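4 Jul 2022
Lirkgate cell, transfer task (pan and bowl)
Written up by Muchen Yuan

Stopped the run at episode 394. The arm came down on the bowl with the fingers shut and kept pushing until the joint torque limit tripped. No damage to anyone, nobody inside the tape. One bowl cracked and went in the bin, one fingertip pad needs a look. The rest of this is what I know so far, plus what I changed, so that whoever takes the cell next doesn't have to start from the log.

Task for reference: crackers get moved between the black pan and the bowl, arm goes home, episode closes. We use the crackers because they jam and slide about the way the foam blocks don't. Same layout as in June, pan on the left, bowl on the right near the wall. Side camera is on its usual post, wrist camera on the gripper.
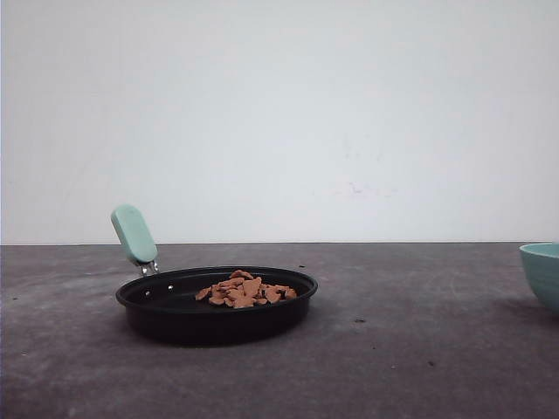 Side camera. Crackers in pan, arm out of view.

What the log says. Episode 394 started normally. Home pose good, both cameras streaming. The planner asked for an approach over the bowl at the standard hover height, then a descent to grasp height with the fingers open. The open command was sent. The gripper driver acknowledged it. The fingers did not open. Position feedback from the gripper stayed at the closed value for the whole descent and the planner went ahead anyway.

That last part is the real problem. I went back through the Clonon driver and the acknowledge only says that the command was received. It says nothing about motion. Our wrapper treats it as done. So any time the gripper is slow, stuck or has lost its motor supply, we descend on whatever it happens to be holding or not holding. It has been like this since the wrapper was written and I should have caught it in June when I moved the timeout.

Second problem, the force stop. It should have tripped long before the torque limit did. The threshold in the config was 100 N. The agreed figure for anything with crockery on the table is 6 N on the vertical axis. The 100 comes from the Cullinane fixture tests, where we were pressing metal parts into a nest and wanted it high. I found the old profile still loaded under the new task name. The date on the file matches the last time the cell was used for Cullinane, so every episode of this task has run with it.

Checked the gripper with the arm in manual and speed turned down. Raised it off the table first, then tried open and close from the pendant. It opened once, then refused, then opened again after I moved the cable at the wrist. Repeated with the cable held still by hand and it worked every time. With the cable let go and the last joint turned toward the bowl side it dropped out again. So: intermittent motor supply at the wrist connector, depends on joint angle. The data pair in the same cable is fine, and that explains why the driver kept talking to us.

Swapped the cable for the spare from the Fasis box. The old one has a flattened section right behind the connector, where the tie-down clamp sits. The clamp was done up too tight. I left the new one slack enough to turn under the clamp and put a mark on it with paint pen so we can see if it creeps.

After the swap I put the other bowl out and jogged the arm over it by hand, watching the wrist view, to check that the hover height was still right.

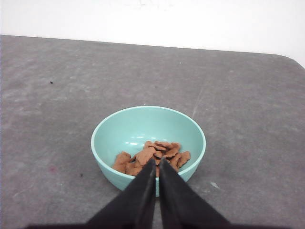

Hover height is fine. I also repeated the home routine and compared joint offsets with the sheet in the drawer, all within tolerance, so the push did not shift anything in the arm. I have not checked the gripper's own mounting plate with the gauge. Do that before the cell goes back on a schedule.

Software changes, all on the Lirkgate branch and not merged:
– Wrapper now waits for the position feedback to reach the open value before it returns. If that takes longer than 2000 ms it raises a fault and the arm holds where it is.
– Planner will not start a descent with a gripper fault active. Before, it only checked for arm faults.
– Force threshold is read from the task file. If the task file has none, the run refuses to start. No more falling back to whatever was loaded last.

Tested the first one by pulling the gripper supply with the arm at hover over bare table. Fault came up, arm held, no descent. Put the supply back, cleared the fault, it carried on. Tested the third by deleting the line from a copy of the task file. Refused to start, message was readable. The second has only been tested in simulation.

Side view with the pan cleared, for the reset check. The reset script compares against a stored view of the empty pan and the stored one was from before the post got bumped, so I saved a new one.
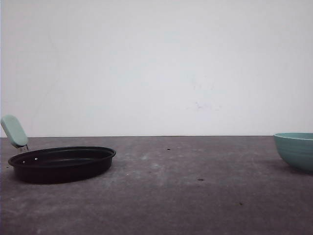

Old reference is kept in the same folder with "old" on the end. If the reset check starts complaining about the handle, look at the camera post before touching the script.

One thing I can't explain yet. There is a short gap in the wrist camera stream just before the descent in 394, and the log has no error for it. The camera has its own cable, but it goes through the same clamp. I didn't find any flattening on it. Could be chance. I have left the stream monitor on so the next gap gets a timestamp.

Data from before the stop: please don't use it for training until the gripper feedback has been compared with the commands for each episode. I would guess there are others where the fingers opened late and the thing got away with it. A script for this is half done in my folder.

Still open:
– mounting plate, gauge check
– second software change, test on the real arm at low speed
– fingertip pad, replace or leave
– order another wrist cable, the spare is now in use
– remove the Cullinane profile from this controller altogether

Cell is tagged out until the first two are done. Key is in the cabinet, tag has my name on it.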